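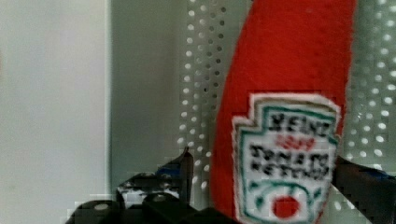
Plush toys go on the pegboard last in our laundry, after the pegs, the stain soap and the spare cloths, because they need the most thought about washing. Most soft toys sold now are polyester pile over polyester fill, and most of them will take a wash if you go slowly. The trouble is nearly always in the trimmings. A toy like the red Heinz ketchup bottle, with a white keystone label sewn to the front and the lettering embroidered on it, puts a strong colour right up against a white patch, and a strong red is the one to be careful with. The pile on the body is one job and the label is another, so treat them as two.

Check the tag first

Look in the side or bottom seam for the care tag. If it says surface wash only, believe it. That usually means there is cardboard, foam beads or a sound box inside. Squeeze the toy all over and feel for anything hard. If there is a zip or a hook-and-loop opening, take out whatever comes out.

If the tag has been snipped off, treat the toy as surface wash only until you have done the colour test.

Test the colour

Wet a white cotton cloth with cool water and one drop of dishwashing liquid. Press it on a spot at the back or underneath for a full minute, then look at the cloth. Do not rub. If the cloth is clean, try again with lukewarm water. If there is any pink, blue or green on it, the toy does not go in the tub or the machine at all.

Test thread separately. Embroidery thread can be dyed by a different mill from the plush, and black and red are the usual offenders. Press a damp cotton bud on one letter and check the tip.

Dust before water

Water turns dust into grey paste at the base of the pile, and it is slow work getting it out again. Vacuum first with the brush head and a piece of old stocking stretched over the nozzle, held on with a rubber band. Go with the pile, then against it, then with it again. Seams hold the most, along with the edges of any patch.

For toys that have sat on a shelf for a year or more and only smell stale, try bicarb. Put the toy in a pillowcase with half a cup of bicarb soda, tie the top and shake it for a couple of minutes. Leave it overnight, shake it again outside, then vacuum. Avoid this on dark velour, where the powder shows.

Surface washing

Mix a teaspoon of wool wash into a bowl of cool water and whip it until there is a good head of suds. Use the suds only, on a soft toothbrush or a face washer. Work on a patch the size of your palm, wipe it with a cloth wrung out in plain water, then move on to the next. Overlap the patches or you will get tide marks.

Start at the top and finish at the base. Blot with a dry towel as you go.

Sewn-on labels and patches

These get grubby sooner than the rest because they are pale and at hand height. A raw or fluffy edge will fray further if it is scrubbed, so brush from the edge in towards the middle. Use a second toothbrush, one that has not touched the coloured pile. If the patch is white and the body is dark, slip a strip of paper towel along the join and change it as soon as it picks up any colour.

Never bleach a label with coloured stitching. Oxygen soakers are no better for this job, as they need time and warm water, and both encourage dye to move. For a greasy mark, dab on a little dishwashing liquid with a cotton bud, leave it five minutes and blot it off.

If an edge has started to lift, catch it down with small whip stitches in matching thread before it gets wet — it is much harder to line up once the fill is soaked.

Machine washing, if the tests were clean

Tie the toy into a pillowcase or a zip-up wash bag. Cold water, delicate cycle, lowest spin, half the usual liquid. Powder can leave grit in the pile. Put two towels in with it to stop the drum from banging, and make sure they are towels that don't shed. Wash red toys on their own with old towels you don't mind about.

Drying

Roll the toy in a dry towel and press hard with your forearms. Do it twice. Then stand it on a rack in the shade with air moving past, and turn it every couple of hours. Tall toys with a narrow neck dry last at the neck, so squeeze there to check. A toy can feel dry outside and be damp in the middle for two days, and that is where the musty smell comes from.

Keep it out of full sun. Red fades fastest, and it fades on one side. The dryer is risky too, as heat crimps the tips of the pile and they do not come back.

Once it is dry, lift the pile with a clean pet brush or a dry nailbrush, short light strokes.

Storing

Metal pegboard is good behind soft toys because air gets through the holes. Wipe it down before anything leans on it, as the dust on it comes off on fabric. Leave a finger's width behind each toy. For longer storage use a cotton bag. Plastic tubs are fine for a dry cupboard but not for a garage in summer.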